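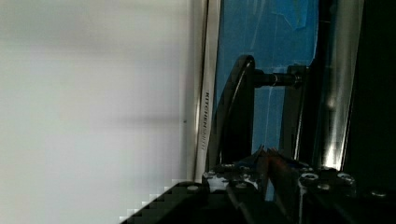

How much should be set aside for a tabletop manipulation cell once the arm itself has been paid for?

Budget the arm as one line and everything that touches it as a second line with its own contingency. The second line covers the table, gripper, fingertips, cameras, cabling, safety hardware, appliances and props. First-time buyers usually leave it out of the capital request and then draw it from consumables over the following year.

Step 1. Write the task list before the parts list

List each motion the cell has to perform and the object it acts on. Opening an appliance door is a different purchase from lifting a bowl. A door needs clearance for the full swing, a gripper that can reach behind the handle, and an arm mounting position that keeps the wrist away from its joint limits at the end of the pull. Enter the handle standoff depth in the same spreadsheet as the finger thickness. At Condori we skipped that column on the first build and bought two sets of fingers.

Step 2. Fix the table footprint

Tape out the arm's working radius on the floor at full scale. Place the largest item first and work inward to the small ones. Order the tabletop with its hole pattern already drilled. A shop visit after the arm is bolted down costs $200 plus the lost day.

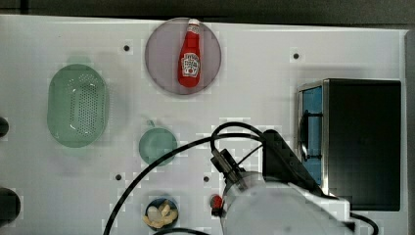
Overhead view with the toaster oven on the right and the arm entering from the lower right.

Step 3. Price the appliance as a wear part

Appliances in a manipulation cell are opened far more often than in a home kitchen, and hinges loosen. We carry a countertop oven at $153 and buy two of the same model in the same order. Models change without notice, and a replacement with a different handle means new calibration and, in some cases, new data. Store the spare in its carton and record both serial numbers.

Check the supply before ordering. Confirm whether the appliance will be powered at all, and if so, put it on a separate switched circuit from the controller.

Step 4. Props

Plates, bowls, a colander, bottles and play food came to $131 per cell on our last order, duplicates included. Choose light plastic where the task permits. Keep a few items of similar colour in the set if the vision work calls for it, and photograph the complete kit before it is first used so that replacements can be matched.

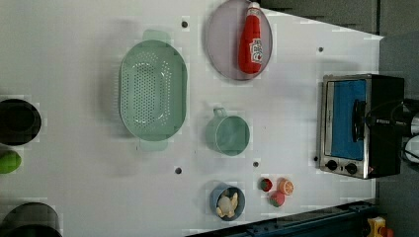
Props and oven laid out on the table, with an emergency stop button at the bottom-right corner.

Step 5. Sensing, cabling and stops

Allow $757 for camera mounts, cable, strain relief and a second emergency stop. Cable length is the usual error. Measure it with the arm at full extension and the wrist rotated to its limit, then add a service loop. Ifeanyi Ugwu's rule on the Zoltasero build was to buy every cable one size longer and return nothing. Stops should be reachable from each position an operator normally occupies.

Step 6. Sequence the orders

Long-lead items go first: arm, controller, gripper.

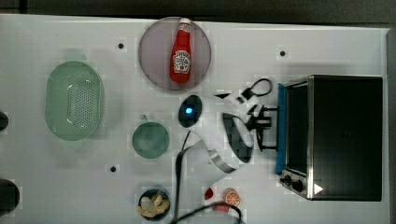

Table and rail follow once the mounting drawing is signed off. Appliances and props can wait until the arm has been commissioned, provided the spare oven is already reserved with the supplier. If your fiscal year closes in January, have the second line approved in the same request as the arm. Split approvals have held up two of our builds.

Prices are in Canadian dollars before tax, last checked 9/21/19. Freight is excluded. Corrections go to Adaeze Adebisi.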